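4. Cleaning the upholstery

Read this section before using the Lenix fabric cleaner on a sofa or armchair for the first time. For carpets and stair treads, see section 5.

4.1 Before you start

1. Find the care tag, usually under a seat cushion or on the base. Codes W and WS allow water-based cleaning. Do not use the machine on fabric marked S or X.
2. Clear the seat and vacuum with the crevice tool, including the gap beside each armrest.
3. Dampen a white cloth with the diluted cleaner and press it on a hidden spot for 5 minutes. If color comes off on the cloth, stop.
4. Open a window.

CAUTION: Unplug the machine before you fit or remove the hand tool.

4.2 Filling the tank

1. Lift the clean-water tank straight up and turn the cap to the left.
2. Add warm tap water to the lower line, which is 32 ounces.
3. Add one capful of Fastingate upholstery cleaner. Do not use dish soap.
4. Refit the tank and press until it clicks.

NOTE: Boiling water will warp the tank seal and is not covered by the warranty.

4.3 Cleaning

Work on one cushion at a time, starting with the seat. Dark fabric shows water rings more easily than light fabric, so treat each panel from seam to seam, even when only one patch is soiled.

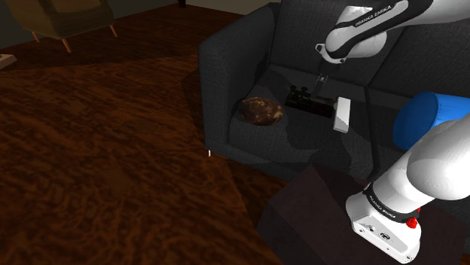 Thitima Thepsuriya wrote to us that her gray sofa dried with a pale outline the first time, and that going over the whole cushion again with plain water took it out. She now does the second pass with plain water every time. We recommend the same for charcoal, navy and black fabric.

1. Hold the trigger and pull the tool toward you in a slow, straight line.
2. Release the trigger and repeat the same line to draw the water back out.
3. Overlap each line slightly.
4. Repeat step 2 until very little water shows in the clear nozzle.

CAUTION: Do not hold the trigger in one place. Soaked filling can take days to dry and may smell.

4.4 Drying

Stand loose cushions on edge. Leave fixed cushions uncovered – no throws or blankets – until dry to the touch. Brush velvet and chenille in one direction while still damp.

Empty the dirty-water tank after each use and rinse the nozzle under the tap.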